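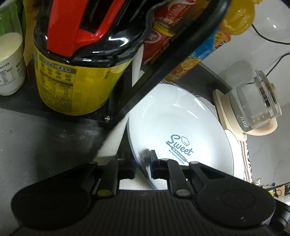 Wastley Kitchen Handling Project
Progress report to Stukico, period ending July

Summary: the hand-held gripper is in service, the bowl work is on schedule, and the spares budget has survived, which is more than we managed last period.

Setup of unit 2

You will recall that unit 1 spent much of the spring in pieces on a bench at Clorkcombe. Unit 2 was assembled from the same drawings, with the corrections we had written on them and, in two places, the corrections to the corrections. Both jaws now meet squarely and the linkage moves through its full travel without the click that featured so heavily in our last report.

The remaining fault was side play in the right jaw. We replaced the pivot bushings on that side, then discovered that the play came from a housing screw one size too short. The new bushings are very nice and have been left in.

Work with dishes

Your grant asks for 4,000 logged grasps on ordinary household items. The count stands at 3,491. White glazed bowls have taken the largest share of our time. They are slippery and shiny, and the only sensible place to hold one is the rim, with one jaw outside and one inside. The bakery bowl with the chef's hat on the bottom has become the standard check at the start of each session. If unit 2 can close on that rim and lift it level 12 times in a row, we carry on. If it can't, we get out the hex keys.

We work on a crowded counter, with the kettle and the food packages left in place, as your reviewers requested. This has slowed things down. It has also shown us that the housings are wider than anyone remembers when reaching past a kettle.

Routine care

The jaws are wiped before every session and the pivots checked for play each Wednesday. Housing screws are tightened to the figure on the Sutcliffe service sheet, now taped inside the lid of the case after its third disappearance. Scuffs on the housings are noted and ignored. We asked Clorkcombe about a tougher finish and received a quote – we have decided we like scuffs.

Spending

Parts came in under budget, helped by the discovery that the correct screw costs very little. We would like to move the balance to a second set of jaw pads, with a lead time of 30 days.

Next period

Finish the remaining grasps, fit the new pads, and rebuild unit 1 with screws of the proper length. The revised drawings will follow once someone has redrawn them in one color of ink.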